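Suture Pads and Stitch Spacing: Project Report
Fosska skills room, second-year group project

What we set out to do

Our project looked at how a straight cut in a soft practice pad is closed, and whether the distance between stitches makes a difference to how well the edges sit together. We chose it because the skills room had a good stock of pads and because two of us had already done the basic hand suturing module and wanted to take it further.

We used two makes of pad, Busen and Ruangrit. The Busen pads are firmer and hold a stitch well, but the edges of the cut tend to spring apart. The Ruangrit pads are softer and tear if the thread is pulled too hard. Both were kept moist during the work, as the supplier's sheet asks, and wiped between sessions. The thread and curved needles came from the Drukenero teaching kit.

Method

Each cut was made with a fresh blade along a ruler and was 38 mm long. We marked the stitch positions on a card held next to the cut and did not draw on the pad, as ink spreads on a moist surface. Some cuts were closed with a running stitch and some with separate knotted stitches. We did 19 cuts of each type. All of the stitches were put in over the autumn term, mostly in the afternoon slots.

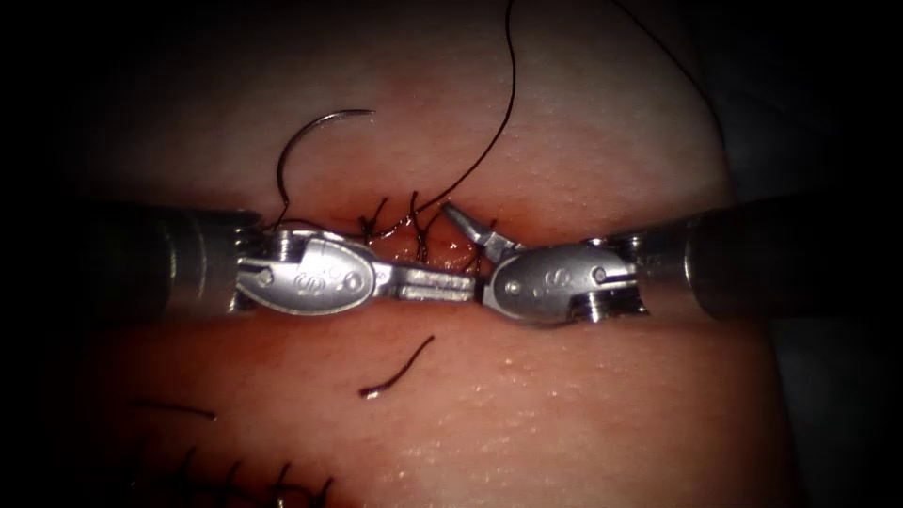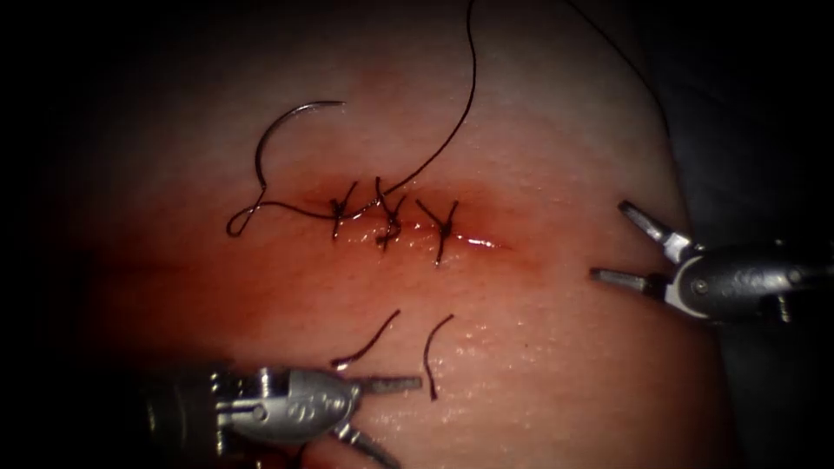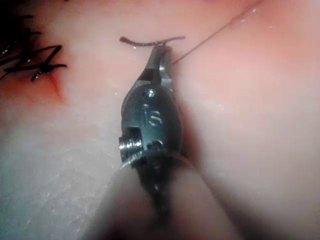
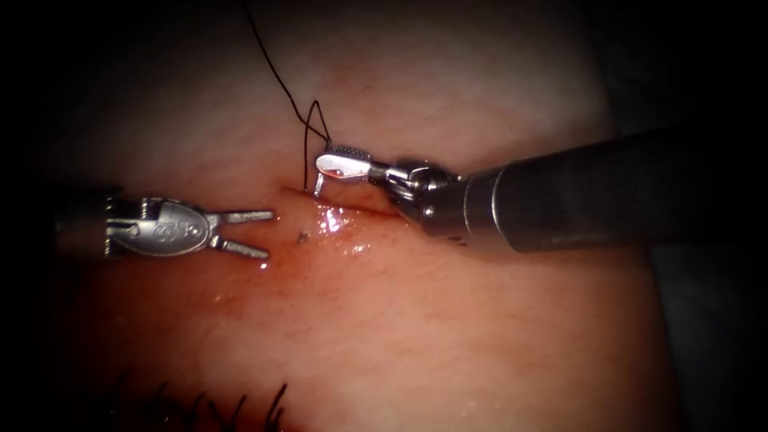

Page last changed: November

Results

In total we put in 172 stitches that could be measured. We left out any where the thread had pulled through the pad before we got the ruler to it.

The running stitch was quicker once the first knot was in. Its weak point was tension. If one loop was loose, the ones next to it loosened as well, and we often had to go back along the row with the tip of the needle driver. On the Ruangrit pads this sometimes enlarged the holes.

Separate stitches took longer, and most of that time went on the knots. They were easier to put right, as a bad one could be cut out without touching the others. Our early knots were bulky and sat on top of the cut. Later on we moved them to one side, and the edges lay flatter. The tails also need watching. We cut them too long at first and they got caught up in the next stitch.

Wider spacing left small gaps on the Busen pads. On the softer pads the same spacing was good enough. Putting stitches very close together did not help on either make, and near the ends of the cut it made tearing more likely.

Problems

Keeping the needle at the right angle was the hardest part to learn. Holding it near the middle of the curve worked best for us. Held too near the thread end, it turned in the jaws. Loose thread was the other problem, as a long end lying on the pad soon forms loops.

Our measurements were done with a steel ruler and are only good to the nearest half millimetre. We would use callipers another time. We also changed to a new box of pads halfway through and did not note which cuts came before the change, so any difference between boxes is mixed in with the rest.

Further work

The next group could try curved cuts, or repeat the straight ones with a thinner thread. The measurement sheets are in the blue folder in the skills room, with the spacing cards in the back pocket.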